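Startseite > Werkstatt > Projekte > Fahrroboter Purkance > Häufige Fragen

Was ist Purkance?
Ein kleiner Fahrroboter, den Farah Tambunan und ich in der Gemeinschaftswerkstatt Surusgate bauen. Er soll später allein auf dem Gehweg fahren.

Wie groß ist er?
Das Fahrgestell ist 972 mm lang und wiegt mit Akku 7 kg. Die Bretter sind aus Resten gesägt, deshalb passen nicht alle Bohrungen genau zu der Zeichnung.

Welche Teile muss man kaufen?
Zwei Motoren, den Regler, die Kamera und einen Rechner. Bei uns waren das 203 Euro. Die Räder haben wir von einem alten Kinderwagen genommen.

Warum zuerst Simulation?
Unser erster Versuch im Hof endete an der Mauer — seitdem muss jede neue Version der Software zuerst im Rechner fahren.

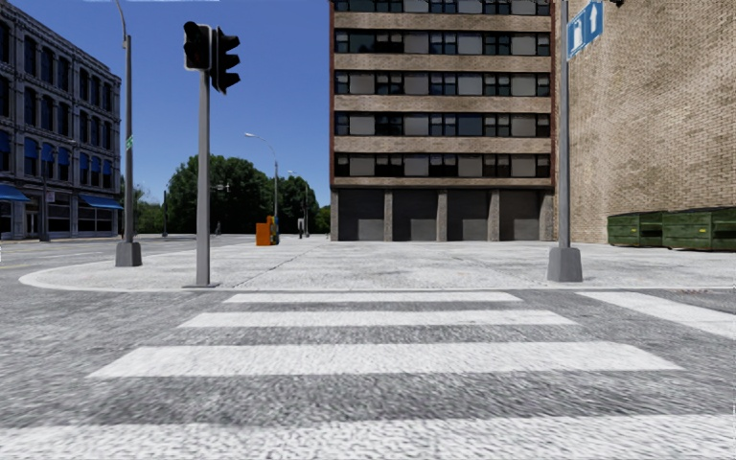
Für die Kamera ist besonders der Bordstein schwierig, weil er fast die gleiche Farbe wie der Gehweg hat. Die Streifen vom Zebrastreifen erkennt das Programm viel leichter. Ein Lauf dauert bei uns 180 Sekunden, danach speichern wir das Protokoll.

Darf ich den Code benutzen?
Ja, gern. Bitte schreiben Sie dazu, woher er kommt. Fragen beantwortet Mawar Wijaya — Deutsch oder Englisch, beides geht.

Stand: 27/05/2020

Kategorie: Robotik & Selbstbau
7 Kommentare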